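Projects > Handset Helpdesk > Progress reports
Filed under: Phones and messaging, Community support

Handset Helpdesk, second progress report to the Vlachou Fund
Sunday, June 18, 2006

Dear Aileen Magbanua,

Thank you again for the kind note after our first report, which I read out to everybody at the Sullbridge desk and which did us all a great deal of good. I'm afraid this one is longer, as there has been rather more going on, and I have never been very good at leaving things out.

You'll remember that the grant was for helping people in and round Sullbridge to get email and messaging working on their phones, and in particular for putting the Bola help pages into languages other than English. Since November we have dealt with 129 requests. A good many were the usual thing: somebody has been given a handset by work or by a son or daughter, the menus are in one language and the instructions in another, and the one icon they want has gone off the home screen. Most of these we can sort out over the telephone if the caller is patient, and nearly all of them are.

The translated pages have taken more time than I promised you, and I would like to be plain about that. Thirteen pages are now finished and up on the site in Romanian and Polish. Six more are translated but not checked. Radu Costache has been doing the Romanian ones and found quite early on that the words in our English pages didn't match the words on the phone, so that we were telling people to press "Options" when the screen said "Menu". He went back and changed all of those before going any further, which cost us several weeks but was the right thing to do, I'm sure of it. We have kept a list of the agreed terms and it hangs by the telephone.

The other delay was with Wisusis, who run the message gateway. In the spring they changed the settings that a phone needs before it can send pictures, and our page on the subject was wrong from that day until we noticed. We had a run of puzzled callers, and I must say they were very nice about it. Wisusis have since agreed to write to us before they change anything else – I have that in an email – and the page has been put right in every language we have.
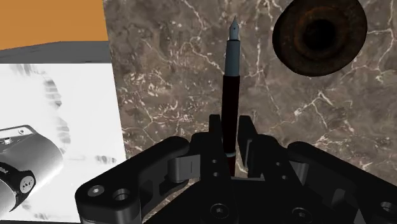
On money, we are within budget for the half year. The telephone line came in a little under and the translation a little over, and the two very nearly cancel each other out. I have asked for the printing to wait until the last pages are checked, as I would hate to pay for leaflets twice. The full figures are on the sheet sent with this report.

For the next half year we should like to finish the six unchecked pages, make a start on German, which people keep asking for, and open the telephone line on one evening a week. Radu is willing to take the evening if we can pay his bus fare. We would also like to try sending the most-asked-for page as a text message, in short pieces, to callers who can't get at the website – a small trial with seven people to begin with, all of whom have said yes.

Do come and see us if you are ever passing. The kettle is usually on, and I would be glad to show you the new pages on a real phone.

With warm wishes from all of us at the Helpdesk

Related items
First progress report to the Vlachou Fund
Picture messages: the new Wisusis settings
Putting a hidden icon back on your home screen
Bola help pages in Romanian
Bola help pages in Polish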